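Ferkora to End Single-Use Cups at Nerketport Offices by March

NERKETPORT, Thu 2 December
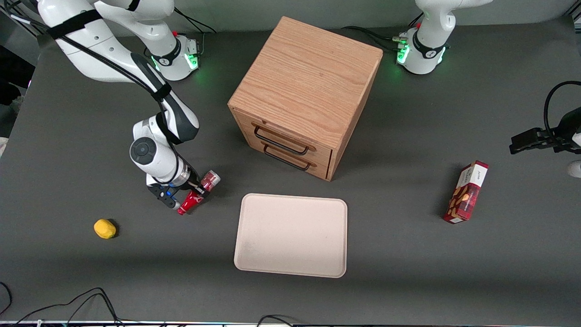
Ferkora, the office catering company, will stop supplying single-use cups to its customers in Nerketport by the end of March. The company serves 167 workplaces in the city and will replace paper and plastic cups with a washable range called Gister. Cups will be collected, washed and returned on the existing delivery rounds, at no added charge during the first year. Gister comes in several colors, and customers may order a single color for each floor or department. A red cup will be the standard for cold drinks.

The change follows a trial at 2 sites in the Daza district. Staff there used 3549 washable cups over the course of the trial, and 2933 of them were still in service when it ended. The rest were chipped, lost or taken home. Ferkora has since added return racks near elevators and exits.

"Most offices asked us the same two things, who does the washing and what it costs," said Estela Bravo, head of customer service at Ferkora. "We do the washing. The price stays where it is for a year, and we will give customers notice before it changes."

Customers do not need to sign a new contract. Those with paper cups in stock may use them up or hand them back to their driver for credit. Delivery days will stay the same.

Offices that want to switch early can ask their account manager for a start date.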